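Learning to tidy a desk, 100 tries at a time

The morning shift at Plirura starts at 7:30 with pencils. An operator sits down outside a small carpeted cell, takes hold of a pair of hand controllers and begins moving two robot arms through a job most people learned in grade school: sort what is on the desk and put it where it belongs.

Plirura, based in Lomdale, does not write code for each of these motions. Its operators perform them by remote control, and the arms' joint positions are saved along with video from the wrist cameras. A training program called Nesel then looks for what the recordings have in common.

The pencil job took 132 recordings. The company threw out 32 of them, mostly for hesitation. An operator who stops to think with the gripper half closed teaches the arm to stop there too.

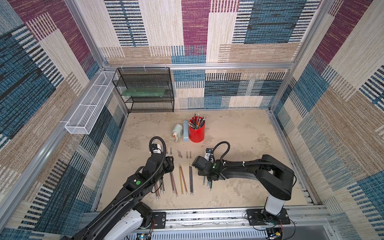

Both grippers over the sorted pencils in one of Plirura's teaching cells. The glue, pencil cup and wire rack are at the back.

Pencils are harder than they sound. They roll, and they lie so close together that a gripper reaching for one can easily pinch two. Operators feel none of this through the controls. They work by eye, and new ones tend to press the fingers down too hard. Training lasts 40 hours before anyone's recordings are kept.

Short stubs are a separate lesson. A full-length pencil can be picked up almost anywhere along its body, but a stub leaves little room for error, and the approach has to be nearly straight down.

The company also tried guiding the arms by hand, with the operator standing in reach and pushing them through each move. It worked for one arm. With two, people got in the way of the cameras.

Morsy, an office supply distributor, is paying for part of the work and wants arms that can repack returned goods. In the last round of tests, run in March, the arms cleared the desk without help in 57 of 100 attempts. Most of the failures came at the pencil cup. Plirura plans to record that step again with a different group of operators.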